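Damton Shared Workshop, build-a-two-armed-robot evenings
Handout for session 4, revised 2023-07-15

Welcome back, and thank you for putting the chairs away last time. By now the mount is bolted down, both arms are hanging from it, and most of you have had a turn at driving one of them into the other (everyone does it, and the arms are slow enough that the worst we've had is a scuffed knuckle cover and a bit of swearing). Tonight is the session I look forward to most, when we stop building the machine and start giving it chores.

The chore is tidying up after a pretend bit of cooking. There's play food, a dish, a bin, a cutting board, a dustpan and a hand brush, and by the end of the evening I'd like every group to have moved at least one vegetable from one place to another on purpose.

Please read sections 1 and 2 before you arrive if you can. Section 5 is the homework and can wait until you've had a cup of tea and forgiven me for section 4.

## 1. Why we begin with play food

I started out with blocks, the way most people do, and I went off them quickly. A block has flat sides and a gripper likes flat sides, so you come away thinking your settings are marvellous, and then you try the same settings on something with a bulge in it and it squirts across the workshop. Play food costs very little, it doesn't go off, and the shapes are awkward in ways that teach you something.

Corn is the friendliest. It's long, so there is a generous stretch where you can close the fingers and get away with it, and the rows of kernels give a little bite. Close across the cob, never along it. The roundish yellow pieces are harder than they look, because a gripper that comes down a touch off-centre will nudge them before it holds them. The lumpy tan ones are my favourite and everybody else's least favourite: there's a narrow waist between the lobes, and if you aim for that you'll be fine, and if you aim for a lobe you'll be there until closing.

The dish makes everything more difficult again. On a flat surface the fingers can come in from nearly any direction, but a raised rim takes most of those away, and when the pieces are lying over and under each other you have to think about the order. Look for whatever has the least resting on it and start there. It isn't always the thing closest to the wrist camera, and a piece hanging over the rim can be worth taking early just to give yourself room.

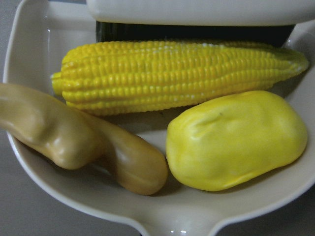 ## 2. Setting up the work surface

Most of this will be done when you get in, but you'll be doing it yourselves from session 5, so here is the order I follow.

1. Clear everything off and wipe down. Crumbs matter more than you'd think once you get to sweeping.
2. Lay the blue masking tape. Run the centre line first, down from the middle of the mount, and measure everything else from that. My tape wanders a little and so will yours. Where two pieces meet, press the join flat with your thumbnail so that a fingertip can't catch the edge.
3. Put the bin down across a tape line. I like it to straddle the line, so that if somebody bumps it you can see where it ought to go back to.
4. Set out the board, the dustpan and the food, and keep the brush within easy reach of the arm that will be using it.
5. Bring both arms to their parked pose and check that neither one has anything under it that it would hit on the way up.
6. Only then switch the motors to full torque.

The order of the last two has been argued over more than once. Please do it my way while you're on the course, and do as you like at home.

A word on colour. The pink bin stands out well against the dull surface in both kinds of camera view, and so does the yellow food. Dark green things are harder to make out once there's a shadow on them, so if your group is having trouble seeing what it's doing, swap the green piece for a yellow one and come back to it when you've more patience.

## 3. Holding a tool

Picking up food is one kind of job and picking up a tool is another, and I'd like you to feel the difference in your hands before you ask a robot to feel it. Take the brush by its handle. Now push the bristles against the tabletop and notice how your wrist stiffens to stop the handle turning. The gripper has no such habit. Whatever firmness it's going to have, you have to give it, and you have to give it before the bristles touch.

The right arm on our build does the brushing. We close on the handle from above, with the bristles hanging down, and leave plenty of handle between fingers and bristles so the black plates of the gripper don't scrape along behind. With the controller from Skeltel, which is what most of you have ordered, the grip setting runs from zero up to 80. I use 70 for the brush, and considerably less for food.

Then there's the dustpan. Before you sweep anything, check which way the opening faces. It needs to face the food, which sounds too obvious to write in a handout, and I am writing it in a handout. You can leave the pan lying flat and sweep with one arm only, or you can have the left arm hold the pan's handle while the right does the brushing. Try it with one arm first. Two arms moving at once is a lovely thing to watch and a horrible thing to debug.

Short strokes work better than long ones. Lower the brush on the far side of the piece, drag it towards the pan, lift, go back, and do it again. A long heroic stroke tends to roll the round pieces off sideways, and then you're chasing a potato. 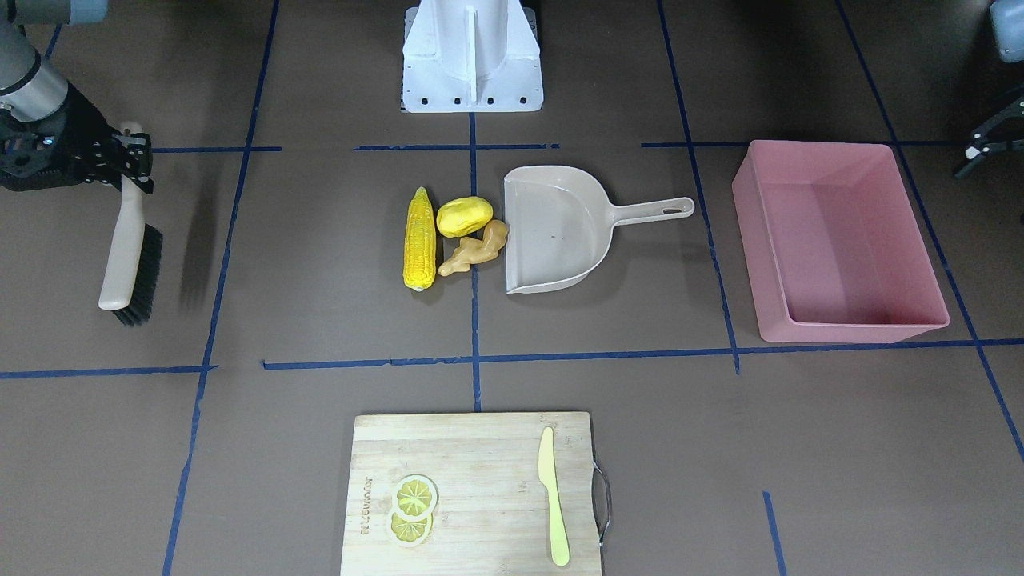
A question came in from the Clurkside group, asking whether it wouldn't be simpler to leave the brush fixed to the arm for good and skip the business of grasping it. They'd been using a pair of hose clamps at their end and were very happy with the sweeping they got.

It would be simpler, and if all you want is a machine that sweeps, please go ahead and clamp it. What you lose is the other half of the evening. An arm that can put the brush down can then pick up the corn, or steady the board, or drop something in the bin, and working out how to swap between those jobs is a large part of what I hope you'll take home. I do think clamps are a good way to practise strokes on their own, though, and we have a spare set in the drawer marked Whitlock (it was the name on the cabinet when we got it, and we've never changed the label).

## 4. Cameras, logs and the boring middle

You have two sorts of view to work from: the fixed camera, which sees the general layout, and the small cameras at the wrists, which see whatever the hand is near. Beginners lean on the fixed one, since it looks the way a person would expect. Do try driving from the wrist for a few minutes. It's a bit like parking with your nose against the windscreen, and you'll lose the horizon and feel slightly seasick, but it's where you find out whether the fingers are truly lined up.

The tape earns its keep in the wrist view. When the hand is turned and the bin comes in at a slant, you can pick up a tape line, follow it to where it goes under the bin, and know how the hand is rotated without reading a single number off the screen. If you can find a crossing as well, you've got yourself a position.
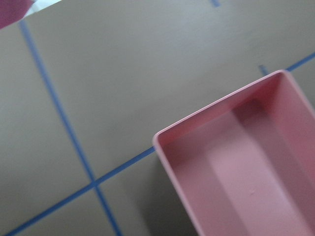

When you're confident with that, start logging. Press record before the arm leaves its parked pose and stop after it's back, even if the attempt was a disaster. Keep the disasters! The workshop folder held 539 runs at the end of December and 2,101 when I last looked, and I've learned far more from the ones that went wrong, mostly that I lower the hand too fast when I'm hungry.

Give every run a short note in plain words. "Corn to bin, slipped once" is perfect. "Test" is not, and "test2" will get you a look from me.

Before you touch the arms, please also check the following, and tick it off on the sheet by the door:

- stop button tested this evening, by you
- hair, lanyards and sleeves tucked away
- cables clear of both elbows
- play knife left on the board (it's plastic, but it's thin and it lies flat, and we aren't picking it up until session 7)
- one person driving, one person with a hand on the stop button, swapping over every few runs

## 5. For next time

Choose one piece of food and one destination, and write out the move as if you were explaining it over the telephone to somebody with very thick gloves on. Say where the hand starts, how it's turned, where the fingers close, how high it lifts, and what it does if the piece isn't there any more. A page is enough. If you have a kit at home, try it out and bring the log along, and if you don't, just bring the page and we'll run it on the workshop arms before the break.

A few of you asked about building a smaller mount for a spare-room bench. I'll bring the drawings, along with my notes on how stiff the base needs to be when both arms lean the same way. The kettle goes on fifteen minutes before we start, and the side door will be open.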